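4.3 Fitting the Geltska shelf unit to a wall

Read this section through before drilling. The unit must not be loaded until step 7 is complete.

Caution: check the wall for cables and pipes with a detector. Do not drill directly above or below a socket or switch.

1. Hold the rail against the wall at the chosen height. Leave at least 300 mm clear between the rail and the ceiling.

2. Level the rail and mark the two outer holes in pencil. Mark the centre hole only if the wall is solid brick or block.

3. Drill each hole to a depth of 64 mm. Use an 11 mm masonry bit for brick and block. For plasterboard, use the fixings in Appendix B and follow the depth given there.

4. Clear the dust from the holes and push in the plugs until they are flush with the surface.

Note: if a plug turns in the hole, remove it and fit the next size up. Do not pack the hole with filler.

5. Screw the rail to the wall. Tighten the outer screws first, then the centre screw. Stop when the rail no longer moves - overtightening will bow it.

6. Hook the side panels over the rail and press down until both catches click.

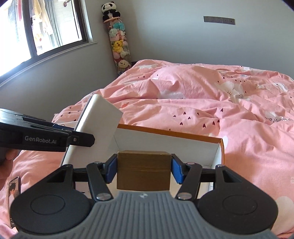 7. Fit the locking screws with a 13 mm spanner. Check the level again and adjust at the lower feet if needed.

Note: units supplied before February have a single locking screw on the left side only. The Arriaga side panel fits both versions.

Spare fixings can be ordered from Zandidville. Quote the number printed inside the left panel.

Section revised 28 February 2020, S. Annamalai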